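毛绒玩具归位记：Prieto活动室收拾开了

2026年3月13日

跟大家报个小消息：Prieto活动室这阵子在理玩具，我也跑去凑了个热闹！起因是四月要办毛绒玩具交换日，Navitz社区那边已经把通知贴出来了，场地面积400平方英尺，东西不先理清楚，到时候真要乱成一锅粥。

我先去看了平板。白色的厚边框，圆角，拿在手里斜着看，屏幕上一只橙色的卡通小动物正好大头朝下，两粒小黑点眼睛，嘴巴就弯弯一小道，看得我直乐（这么倒着都可爱）。
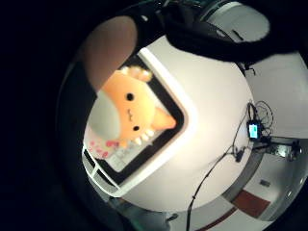 玩具进收纳箱

圆桌这头就热闹多了。收纳箱是可折叠的，白边、深灰色箱壁，底下还有白色的小脚，摆在浅灰色桌面上挺清爽。我最喜欢那个粉白相间的，身上一圈圈三文鱼色的条纹，说像蛋也行，说像虾也行，我跟旁边的人争了半天也没争出结果。还有只圆滚滚的橙色毛绒，头顶一撮白毛，像小鸡，又像一团什么，反正我是想带回家的。
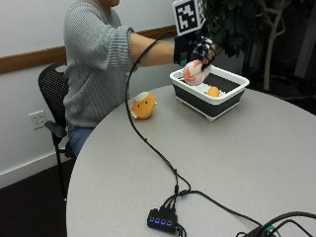
粉白条纹的毛绒玩具到了收纳箱左侧上方，橙色的那只还在桌上。

活动室的规矩也顺便说一下：每家最多带5件来换，洗干净、晒透，掉眼睛开线的先补好再拿来。Plekmont路上的旧物店答应多借2个箱子，大件的可以单独放。换剩下的会送去Stendgate的儿童阅览角，那边去年一年收了900件，据说小朋友最抢手的还是带条纹的，我一点都不意外。

四月的具体日子还没定，定了会贴在活动室门口。想早点送来的，平时下午过去就行，交给前台，记得在袋子上写好名字和件数。我家那只掉了耳朵的兔子，今晚就得拿针线了。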